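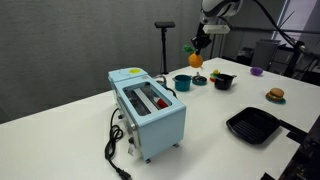
3.2 Where play food ends up

I went into this part of the study sure that kids sort by color, and I was wrong about most of it. We logged 2,239 placements across the Fernitz and Sostham groups, and what mattered far more was whether a thing had an obvious home. A hamburger on its little teal plate (Figure 1) is pretty much done, so kids leave it be! A pineapple has no such spot, and ours went everywhere: pots, shelves, one boot.

Pans were the big surprise for me. Of all the placements, 1,021 went into a pan or pot, even when the oven was closer, and I still love that number.
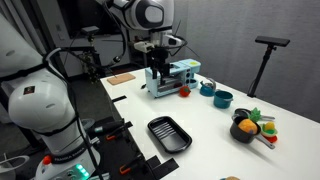 Figure 2. The play kitchen set.

Glória Rebelo read an early draft and told me I was making too much of the pans, as an open pan is simply easier for small hands than a door. Fair point, and we reran eight sessions with the oven door taped open. The pans still came out ahead, though by less.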